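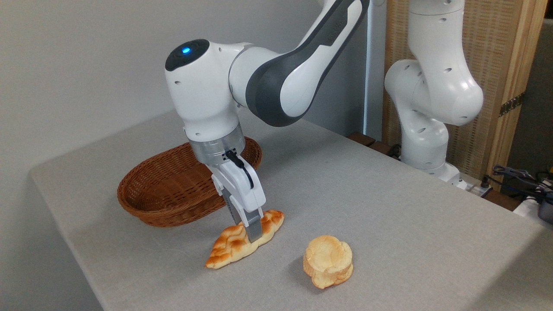

What goes in a bread basket first, the long loaf or the small ones?

The long one. Set it on the slant, then fit rolls and buns into the gaps either side. Start with the small ones and the plait ends up perched on top, and slides off on the way to the table.

Chapter 6
Setting Out Bread

Before you start: clean hands, clean cloth, basket shaken out over the bin. Crumbs from yesterday look worse than they are but guests notice them. Have Chapter 2 (Table Linen) to hand if you've forgotten how to square a cloth.

By the end of this chapter you should be able to choose a basket for the bread you've got, fill it without squashing anything, and keep it looking decent through a two-hour service. Nothing hard. Mostly a matter of order.

Shapes first. Breads for the table fall into long and round, near enough. Long: plaits, batons, twists. Round: baps, buns, cobs, anything tall that stands up on its own base. Long ones need support along the whole length or they sag when fresh. Round ones want a flat bottom and a neighbour to lean on. The Kuvel tea rooms, which we follow through the book, use one plait to a table and top up with rounds, and that's the pattern in most of the excercises.
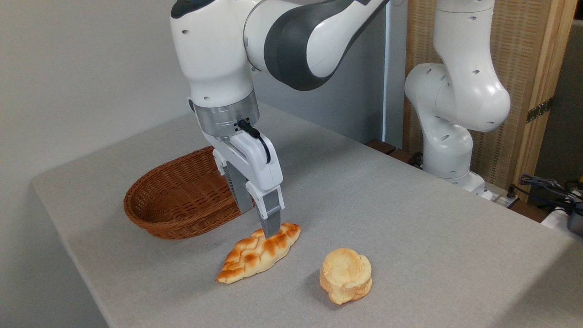
Baskets next. Oval suits a plait, round suits rolls, square is a nuisance and we leave it to Chapter 8. Measure the inside, never the rim, as sloping sides steal more room than you'd think. Lay everything out on the table beforehand, basket empty, and compare. A plait with a plump middle and tapered ends, next to an oval wicker basket, is an easy match: same sort of outline, and the narrow ends leave corners. The round bun beside it is another matter. It stands tall, so it goes in at one end or stays on a side plate. Decide now, not with a queue behind you.

Lining. One napkin, folded once, corners tucked. White or cream. Wicker sheds and catches, so line it even for display.

Handling. Pick up a plait at the middle, where it's thickest, from both sides at once. Light grip. Never by the tip, the strands part there first. Rounds are lifted low down on the sides; pinch the crown and it it dents. Tongs for anything a customer will eat.

Saturday rush at Kuvel: baskets are filled at the side table and carried out full. No filling in front of guests. See the Shawky checklist at the back of the chapter, and copy it out before you try Exercise 1.

Key words: plait, crown, crumb, lining, rim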